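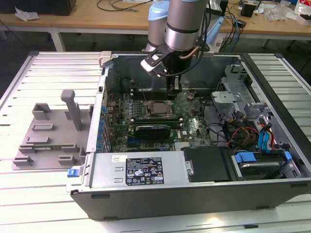 7. Teaching the memory approach

The Flemum arm needs one taught approach point for each chassis model. Set speed to 40 percent before entering the case. Lay the tower on its side with the side panel off and the memory slots clear, as on the Dell board with its slots above the processor, and bring the gripper down from above.

1. Jog to the slot area.
2. Press TEACH.
3. Retract 92 mm and save.

Note: Keep the fixture plate beside the case.

Caution: Unplug the tower first. Grip force must not exceed 36 N.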